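Scheduling small arms with Podeo: what we changed and what it cost
Speaker notes, Florkilham meet-up, April 2018

Opening

Say hello, say where I work (Plorkthorpe, the software side), and get the running order out of the way. First half is the planner and the clock. Second half is perception and the log viewer. Questions at the end, but people may shout out if a word needs explaining.

Podeo is our control and planning layer. It takes a task written as a short text file, turns it into a chain of moves, and sends joint targets down to the servo board. It runs on an ordinary desktop. Siu is the log viewer that goes with it. They started as one program and I split them last July, when the viewer kept stalling the control loop each time someone dragged the timeline.

The task for tonight is toast. Pick up a slice, move it between the toaster and a stand on the cutting mat, let go without knocking anything over. It suits a talk on planning: the slots are narrow, the bread is a different shape each time, and the arm is made of printed parts and hobby servos, so the software can't lean on the hardware being accurate.

Slide: the gap between command and motion

Hobby servos take a position and go to it. They don't report back. For a long time Podeo assumed that a servo was where it had been told to be as soon as the command was sent. With a light gripper moving in free air you can get away with that. Near the stand you can't. 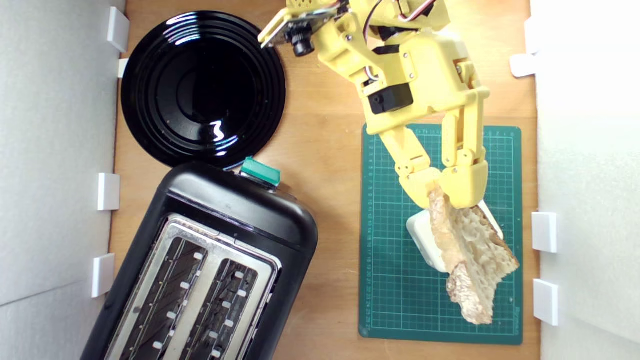
The timing model is the part I would most like people to take away. Each joint now has a delay and a top speed, both measured, and the planner works with where the joint ought to be by now. The last stretch of a placing move shows why this matters. With the toast hanging down at a slant between the fingertips and the white block right underneath, the lowest point of the whole arm is the bottom corner of the bread, and that corner depends on how the slice was gripped. If the shoulder is running late and the wrist isn't, the corner swings lower than planned on the way in. We saw contact in the log well before the planner thought it was close.

Worst delay we measured was over 700 milliseconds, on the shoulder, moving upwards with the arm stretched out. Pause here, people usually want to write that down. Mention that it was measured on our arm with our power supply and they should measure their own.

The fix is dull. Before each placing move Podeo waits for the slowest joint to catch up, then moves all joints on one shared clock. The cost is a visible stop in mid-air. Visitors ask if it has crashed.

Slide: the task file

Show the file as text, don't read it out. Points to make while it is up:

The steps name objects and never coordinates. "stand" and "slot left" are looked up when the step starts.

Each step has a check before and a check after. A failed check goes back one step. If it fails again the arm parks and waits for a person.

Slots are treated as places that can be full or empty. This sounds obvious, but the first version only knew about the toaster as a whole, and would happily plan a second slice into the slot it had already used.

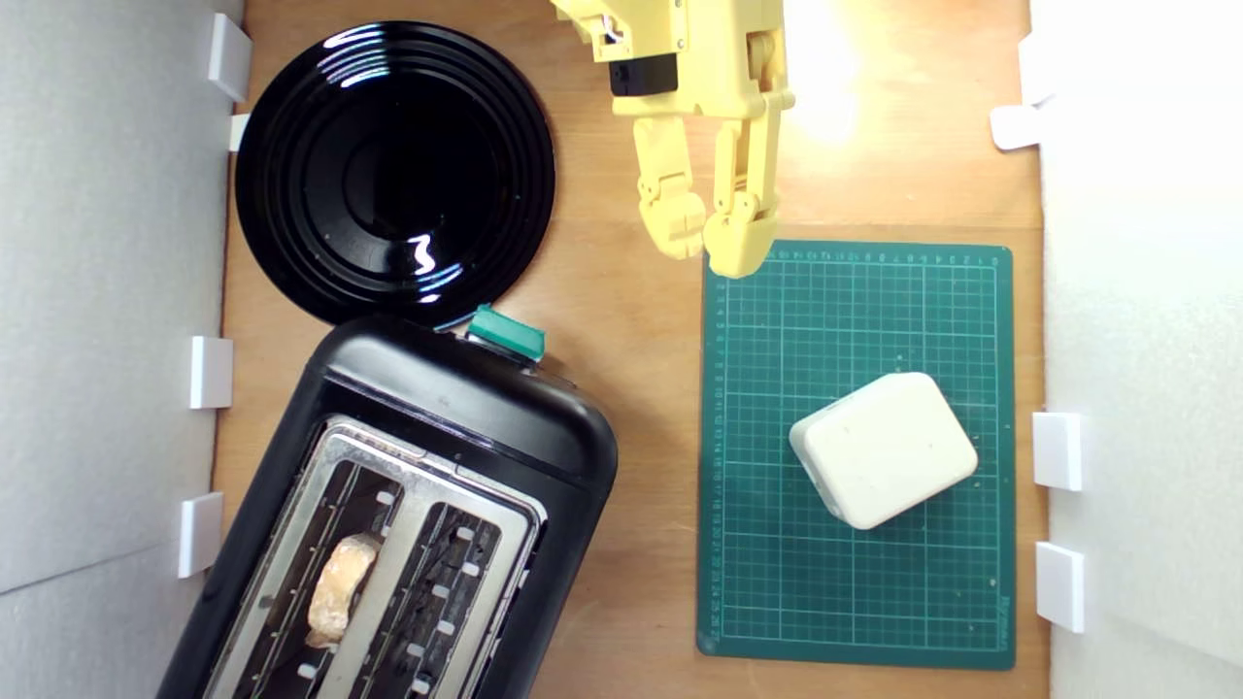

Page 2

Slot state comes from the overhead view. Bread that is down in the slot shows as a thin pale strip, and that strip is all the detector has to go on. The left slot with a slice in it and the right one showing its dark inside are easy to tell apart by eye. The detector found it harder than I expected, and the thing that confused it most was the steel top. Brushed steel under a bright light has pale streaks in it, and a pale streak is what we had told it to look for.

What we do now: find the toaster outline first, work out its angle, cut out the two slots as straightened strips, and compare each strip with a stored one taken with no bread in. The angle matters. We never set the toaster square to the board, and the early code that assumed it was square gave good results for one afternoon and then poor ones after somebody had cleaned the bench.

The plate is the other difficult object. Glossy black, with rings that throw back the light. We gave up on depth there. Podeo treats the plate as a fixed disc with a safe height over it and plans across the top.

Side walls: mention briefly. They are foam board, clipped to the edge of the wood, and they keep the background plain. In the planner they are two flat planes. Nothing clever.

If time is short, skip to the close camera.

Slide: a closer look at the controls

Overhead is fine for deciding what to do next. It is poor for anything smaller than a slice of bread. For the front of the toaster we want a nearer view, and that brings its own problem, namely that the mat and the toaster both run out of the picture and the usual outline method has nothing to close on.

We match on local features. The good ones are the ones with strong contrast: the orange-red button, and the word "defrost" printed small and at an angle on the black one. The round knob is less use than you would think, black on black. The grid on the mat gives a direction for nothing, which helps a lot when only a corner of the toaster is showing. The jaws are in this view too, and the screw heads on them are bright enough to be picked up as features, so we mask the gripper out before matching. Forgetting the mask cost me a day.

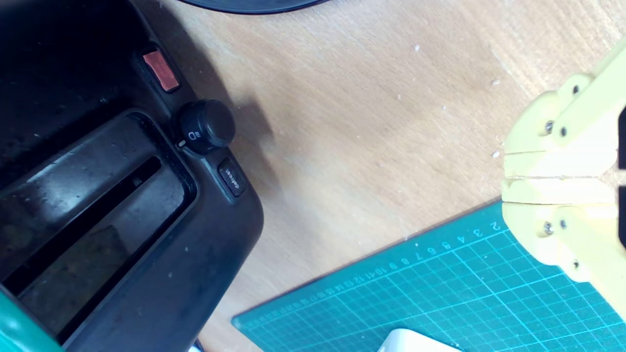
Siu, the log viewer

Siu reads what Podeo writes. Each run is one folder: pictures, commands, checks, and a plain text summary. As of this week there are 1,063 runs on the shared drive, most of them dull, which I am happy about.

Demo order: open a good run, then a bad one. Don't type the path live, use the bookmark.

Things to point at in the demo:

The two timelines. Top is what was commanded, bottom is what the timing model expects. When they drift apart the bar turns darker. Look for the dark bars before you look at any pictures.

The check marks. Clicking one jumps to the picture the check used. Half our false alarms were a check running on an old picture, and we only noticed once the viewer put the two side by side.

The compare view. Pick two runs, line them up on the same step. It works well for placing moves, less well for picking, where the grip point is different every time.

If the projector is bad the dark bars won't show. There is a high-contrast setting under View.

Placing, and when to call it done

Placing is harder to check than picking. After a pick we can ask if there is something between the fingers. After a place there are lots of resting positions that would be fine. The slice may lie flat, or lean on the stand, or lean and then slide. We first asked for the slice to be within a set distance of a target and threw out a good many runs that any person would have passed.

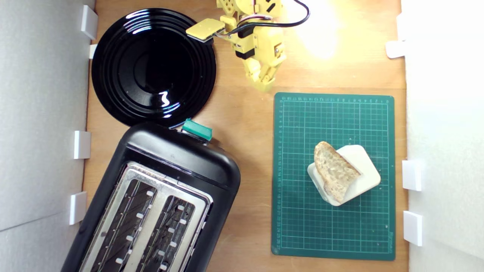 Now the rule is written the other way round. The check passes if the slice touches the stand in the overhead outline, the fingers are clear of it, and nothing moves between one picture and the next. We take 3 pictures with a short wait between them. Leaning is allowed. Hanging over the edge of the mat is not.

The awkward part is "fingers are clear". Yellow fingers over golden crust are close in colour, and under a bright lamp they get closer. We use the arm model to say where the fingers should be, take that shape away, and look at what is left. It depends on the timing model again, so an error there turns up as a failed place. If you see a run of failed places in Siu, check the delays first.

Known problems, say them plainly

The shoulder delay changes as the servo warms up and Podeo does not track this.

Pressing the lever is a fixed move with no check after it.

Thin slices bend in the grip and the model thinks they are stiff.

Siu is slow on long runs. Opening one takes long enough to make tea.

Questions I was asked last time

Why not buy better servos? We may. The delay model would still be there, with smaller numbers in it.

Can Podeo run two arms? It can load two. The shared clock has only been tried on one, so I would say no for now.

Is the task file format fixed? No. The check names will change in the next version and old files will need a small edit. There is a script for it in the tools folder.

Leave the contact slide up while people pack away, and remember to take the adaptor out of the projector.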